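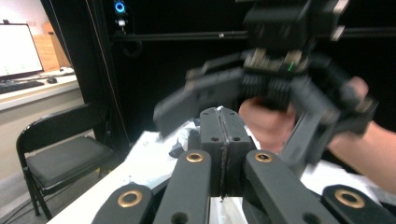 6 min read

Telava sells its hand-held grippers in pairs, and the pair I had on my desk for most of July is the second version. I want to cover two things in this review: whether the tool is any good, and whether what people are doing with tools like it means a machine will be doing chores in your house or your shop soon. The second question is the one readers send me, so it gets more room.

First, the tool. You hold one in each hand. Squeeze the trigger and the two fingers close. A person wearing nothing special can stand at an ordinary table and fold, sort, wipe or pack with them, and the motions are recorded so that a robot arm with the same fingers can be trained on them later. There is no arm in the kit and no arm is needed to start. That is the selling point, and it is a fair one.

The build is better than on the first version. The old hinges had play in them after a week of use. On the new pair I ran 100 folds of a hand towel and the fingers still met evenly at the end. The trigger pull is lighter too. Margit Strand, who writes about hand tools for us and has small hands, used the old pair for ten minutes and quit. She used the new pair for most of a morning and complained only about the weight, which sits too far forward.

Setup took me an afternoon. The printed guide covers charging and pairing, then stops. The rest is on the Telava website in two separate places, and one of them still shows the old version. If you have somebody around who is comfortable with a command line, it will go faster. I had to call support on a Tuesday to find out that the left and right units must be switched on in a certain order. The woman I talked to was helpful and clearly gets this call a lot.

What is it like to work with them?

Slow. I think everyone should try this before they form an opinion about household robots. Pick up a pair of kitchen tongs in each hand and fold a bedsheet. Then fold it again neatly. You will find out how much of folding is done by the side of your thumb and by feeling where the edge is. With grippers you have to see the edge, and half the time your own gripper is in front of it.

I tried five chores over the month: folding towels, flattening and folding a sheet, putting cutlery in a tray, wiping a counter, and packing small parts into bags. I am good with my hands, and these are my honest impressions of how a person does with only two fingers on each side.

Towels are fine. After some practice I was about half as fast as normal and the stack looked all right.

Sheets are bad. Any large, thin, rumpled thing is bad. You pinch what you think is one layer and get two, or you get a fold in the middle and miss the corner. Small objects left on top of the cloth roll into the creases, and then you have a second job to do before you can finish the first. I never got a fitted sheet into a shape I would put in a closet.

Cutlery is fine for forks and spoons and poor for knives, which lie flat and give the fingers nothing to get under.

Wiping is easy until there is something stuck on. Then you want to press hard with a fingertip, and the fingers twist.

Bagging parts was the surprise. Opening a plastic bag took longer than everything else combined. Once it was open, dropping the parts in was quick and reliable.

Now put a machine in place of me. It has the same fingers, less sense of touch, and whatever it learned from recordings of people like me struggling with a bag. It is reasonable to expect it to do the towels. I would not expect the sheet.

I asked two people who have tried this for real. Roxana Hodoroagă manages Stovuston, a small laundry that does table linen for restaurants. She has had one arm folding napkins since spring. Napkins are square, all one size, and come out of the press already flat, and she says the arm gets through 60 in the time her staff would do a few hundred. She keeps it going because it runs in the evening when the room is closed. Everything before the napkin reaches the arm, the shaking out and untangling and laying flat, is still done by people. She has stopped asking when that will change.

Domnica Mihăilă packs hardware kits at Vostik, where they tested an arm on a bagging line. The arm did well with screws and brackets as long as a simple feeder opened the bags for it. They bought the feeder. They did not buy the arm. Her view is that the feeder was the part they needed all along, and she didn't sound sorry about it.

That matches what I saw on my own table. On a shop floor you can change the job to fit the machine. You can press the cloth first, use one size of bag, and bolt a tray in the same place every day. In a house you can't do much of that, or you don't want to. My laundry comes out of the dryer in a knot with a sock inside it.

So, can machines do chores yet? Some can do the last step of some chores, slowly, when someone has done the first step. For a shop with a repetitive job and room in the schedule, it is worth a look now. For a home, I would keep my money for a few more years. The dishwasher is still the best robot you can buy.

As for the grippers themselves, I can recommend the Telava pair to a school lab or a small company that wants to collect its own recordings. The fingers line up, the grip is comfortable enough and the batteries lasted through every session I did. I would like to see a better guide, some weight moved toward the wrist, and a wider choice of fingertips. A thin, slightly soft tip for cloth would help more than anything else. Telava says one is planned but gave no date.

Good: solid hinges, light trigger, no arm needed to begin.

Bad: front-heavy, poor instructions, only one style of fingertip in the box.

Next month Aurelia Radu tests the Ilie window cleaner on an old house with small panes.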